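Bellis: a word list of house and door terms from Trosthorpe

README, last tidied in February 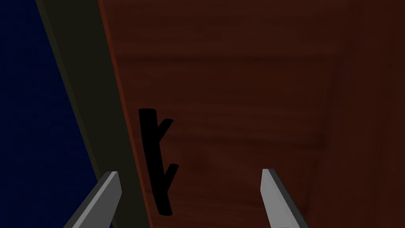 Bellis is a small, free collection of the words people in and around Trosthorpe use for the parts of a house, and we're so pleased to be sharing it at last! It holds 1169 entries, gathered from 40 speakers, and 315 of them have a short sound clip as well.

Catrin Hughes started it with a notebook of her gran's sayings. Mabli Nicholas typed that up, then went out and recorded the neighbours — and the thing grew from there.

What's in the folder

words.csv has one row per word, with the spelling, a plain meaning, the part of the house and the speaker's age band.
clips/ holds the sound files, named by row number.
notes.txt is a long ramble on spelling. Do read it, it's the best bit.

Parts of the house are sorted into 8 groups. Doors and doorways came out far ahead of the rest (people have a lot to say about jambs, sills, latches and draughts), while roofs are thin and we'd love more.

Known gaps

Most speakers are over sixty. Spellings are ours, and Valentin Buzatu still disagrees with two of them. Rows marked "q" were heard once and never checked. A few clips have a kettle going in the background.

Using it

Free for any use, including teaching. Please credit Bellis and keep the speaker codes as they are. If you turn it into something, a quiz or a map or a song, please tell us!

Fixes and new words go to Bhavana Pillai, who looks after the master copy. Send the word, what it means and the village where you heard it.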